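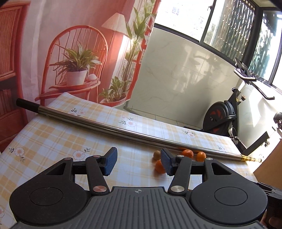 A cotton tablecloth needs a proper wash more often than most people give it, and the usual reason it gets put off is the ironing. Done in the right order, the whole job takes one evening and very little ironing. Printed and woven cloths are treated much the same way, but color matters. A pale plaid, such as yellow and white, can go in warmer water than a dark one, and it will also show every tea ring you missed. Look it over by a window before it goes near the machine.

September – 4 minute read

Shake the cloth outside first. Crumbs left in the folds turn to paste in the wash and end up stuck along the hem.

Next, deal with the spots. Grease gets a drop of dish soap, worked in with a fingertip and left for 8 minutes. Tea, coffee and wine get cold water from the back of the fabric, so the stain is pushed out the way it came in. Candle wax should be hard before you touch it. Put the cloth in the freezer for an hour, snap off what you can, then press the rest between two sheets of plain paper with a warm iron. Change the paper when it looks oily.

Do not use hot water on anything with egg or milk in it. Heat sets both.
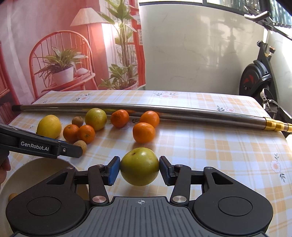
By the Sondel household desk

Fruit stains are the ones that catch people out. Juice from a pale or green fruit can dry with hardly any color and then turn brown weeks later in the closet. If you know fruit was cut or dripped on the cloth, treat the spot even if you see nothing. Dab on white vinegar mixed with an equal amount of water, wait a few minutes and rinse.

Wash the cloth on its own, or with napkins of the same color. Use a normal warm cycle and less detergent than the box suggests. Skip the fabric softener – it leaves a film that keeps napkins from soaking anything up. I use the Paiva unscented powder, but any plain powder will do.

Check the spots before drying. If one is still there, treat it again and rewash. Once it has been through a hot dryer it is much harder to shift.

Take the cloth out while it is still slightly damp. Fold it in half lengthwise, with the right side in, and iron from the middle toward the ends. Open it, turn it over and go once down the center to take out the fold line. Use the cotton setting, with steam if you have it.

Let it lie flat until fully dry. For storage, roll it around a cardboard tube instead of folding it. If you have no tube, fold it loosely and change the fold lines every 2 months or so.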